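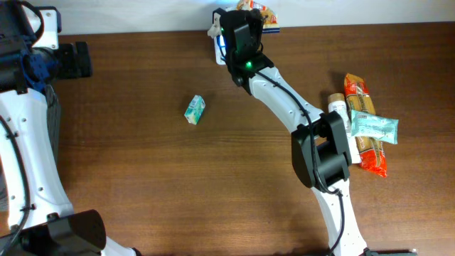 Wooden tabletop against a white wall.

Changes to Room Bookings at the Merico Building

Tenants are advised that the new booking system for shared rooms takes effect on Tue 15 May. From that date, requests must be submitted through the tenant portal. The front desk will no longer accept bookings by telephone or on paper forms.

Each company may hold up to 6 bookings at one time. Rooms not occupied within 20 minutes of the start time will be released to other tenants. Bookings confirmed in April under the previous system remain valid and do not need to be entered again.

The building received 329 booking requests last quarter, of which 71 were canceled on the day of use. Tenants who no longer require a room are asked to cancel by noon on the preceding business day.

Room 568 will remain reserved for the staff of Bultine and Karimi until their fourth-floor offices reopen. Keys for the storage closets should be returned to the front desk.

Questions about portal accounts should be directed to Pouran Moradi, Tenant Services. Requests for evening access should be sent to Daichi Wada in the Building Office.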